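Ticket 163 — gripper won't hold basket, student build, Jestum table
Status: open
Opened: October 1, 2020
Category: end effector / pads
Priority: high (demo practice coming up)

Problem as reported

Gripper closes on the mesh basket, lifts a little, basket tips and slides out. Happens on the long wall mostly. Short wall is better but not great. Blocks and cups are fine with the same pads so it's not the whole gripper being dead.

Setup

Club gripper, two fingers, the black rectangular pads. Driver software is Hesard, last stable build, no local edits. Table has the white paper on it. Melnyk team had the table before us and had their own settings loaded, we reset to ours before doing anything.

Tried so far

1. Power cycle, re-home. Homed fine. No change.

2. Raised close force in Hesard. Basket wall flexes inward, then pops back when the arm starts to move and the pads lose it. Worse than before if anything. Put it back to default.

3. Slowed the lift way down. Helps some. Still tips once it's clear of the paper.

4. Wiped the pads, dry cloth. The bottom edge on both is getting fuzzy, right one more than left. Somebody should look at whether we have spares in the Jaleck drawer. I looked and found the old thin ones only, they dont fit the screw spacing.

5. Encoder check on the close axis. Read 3,000 at full open like the sheet says. Closed reads 107. No idea what closed is supposed to be, sheet has that line blank. If anyone wrote it down back in May please add it here.

6. Tried coming in from higher up so only the top trim gets pinched. Better grip, the trim is stiffer than the mesh. But then the fingers aren't deep enough and the basket swings.

Replies

Reply from build group: are both pads touching at the same time? On our run the right one got there first and shoved the whole basket over before the left one did anything.

Reply from me: ok checked, yes. Right pad gets to the wall and the left is still out over the paper with a gap. So the approach point is off to one side. We teach the basket position from the center of the basket, not from the wall we want to grab. That's wrong for this part, center is just air.

Reply from build group: so you need a wall offset. We did that for the tray task, it's in the shared folder under trays, copy it and change the numbers. Watch the angle too — if the basket is sitting diagonal the pads come in crooked and only a corner touches.

Reply from me: copied it. Offset works, sort of. Need to rotate the wrist to match the wall or it's the same problem again. Wrist angle is hard coded in our script (my fault). Pulling it out into a setting now.

Reply from software group: please don't change it in the main copy, make a branch. Last time someone edited the main one the Melnyk people lost their teach points.

Reply from me: branch made, called basket-wall. Main is untouched.

Where it stands

— Pad wear is real but I don't think it's the cause. Still want new ones before the demo.
— Force stays at default. Do not turn it up, the wall bends.
— Offset is in, wrist angle is half done. Ran 2 tries by hand with the jog buttons and lined up by eye, held both times. So the grip itself is ok when the pads meet the wall square.
— Closed encoder value still unknown.

To do for whoever has the table next

Finish the wrist angle setting. Test on the long wall first, then short. Tape a corner mark on the paper so the basket goes back in the same spot each run, we've been guessing and the results are all over the place becuase of it. Write down every drop, even the dumb ones. Check the pad screws are snug before you start, finger tight plus a bit, the holes in the pads are small and they strip easy.

If it drops from high up hit stop and re-home, don't just rerun the script, it keeps the old position and goes looking for a basket that isn't there. Leaving the ticket open until the script does it without anyone touching the jog buttons.
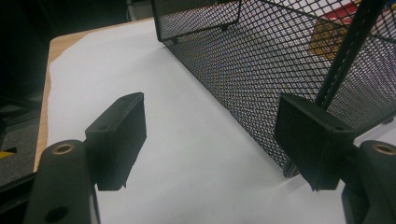
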